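Selling the big table

Jun 8, 2022

We sold the dining table last month. It seated ten with both leaves in, and for most of the year it held mail, a sewing machine and whatever came home from the hardware store. We paid 400 dollars for it when we moved to Sterncombe. I listed it for 97, a number my sister said would make people curious, and it was gone by the next evening.

The plan had been to buy a smaller one right away. Then we ate at the old folding table for a week and found we didn't mind. It's 40 inches across and fits under the window, so the back door opens all the way again. The radiator is clear too. I had forgotten what color the wall was behind there.

Meals are shorter now. We used to put everything out in serving dishes and pass it around, even with only three of us. Now the pots stay on the stove and people get up for seconds. I thought I would miss the passing, and I do a little, mostly with rice and stew.
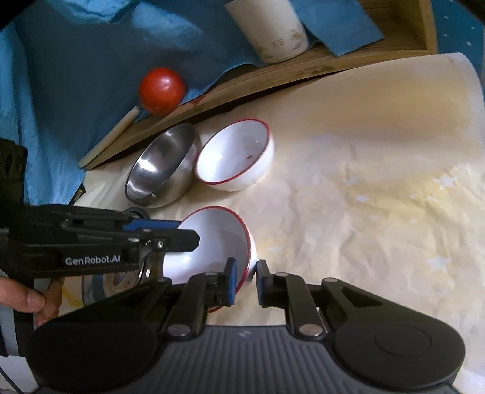 Bowls out on the star cloth.

The one thing I worried about was October, when my husband's side comes to stay. Ntombi Dlamini, who used to live across from us on Paseo, had the same problem in her apartment for years. She fed people in two rounds, kids first, then sent the kids outside. She also kept a sheet of plywood behind the sofa and laid it over her table for birthdays. We have the space for that in the hall closet if I move the vacuum.

I have looked at a few tables since. There was a round one at a yard sale for 50 that I liked, but one leg had been glued and the seller wasn't sure when. The new ones I've seen are either too tall or have a bar underneath right where your knees go.

So we are staying with the folding table through the summer. The hinge on one side squeaks and I need to put felt on the feet before they mark the floor. The ten chairs are another matter. Four are in use, two are in the bedrooms, and the rest are stacked in the garage until I get around to listing them.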